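The Folding Table: Can a Machine Do the Chores Yet?
Gallery, September 2025

Friends keep asking me whether the machines are ready to take over the housework, and I keep giving them the same long answer over coffee, so I have finally put it on a page of its own and saved us all a pot or two. My name is Bohdan Tymoshchuk, and I spent many years packing and repairing outdoor gear at a shop in Sisholm before I got curious about who (or what) might be doing it after me.

The short version is that they are getting there, slowly, and in a funny order. A robot vacuum has gone around my kitchen every morning since June and I would miss it terribly. Boxes of one size, moved from one shelf to another, seem to be well in hand too. When I visited the returns hall at Lerkow, the conveyor side hummed along beautifully, and then at the far end there were eight people standing at tables, folding things by hand. I asked the shift lead why, and she held up a jacket by one sleeve and let it flop. That was her whole answer!

Soft things are the trouble. Cloth never lands the same way twice, straps wander off wherever they please, and dark fabric gives a camera very little to go on. At Clandordale, where they keep a careful log, the team let me read through 508 tries at rolling up a bag and closing it. The rolling went better than I expected. The buckles were another matter entirely, and I sympathized, having pinched my own thumbs in plenty of them over the years (usually in January, in a cold stockroom).

I still can't say when I'd trust a machine with my own closet. Ask me to bet, and I'd put towels first, then shirts, and anything with webbing on it a good long way down the list. If you work with this sort of gear and see it differently, do write to me, I love getting those letters and I answer all of them eventually. 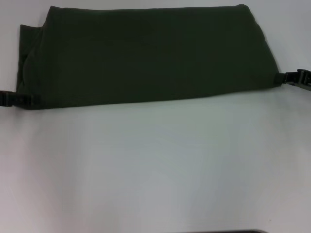
Olive-green fabric with a black buckle at each end, both unclipped. A small job for two hands, and still a hard one for a machine.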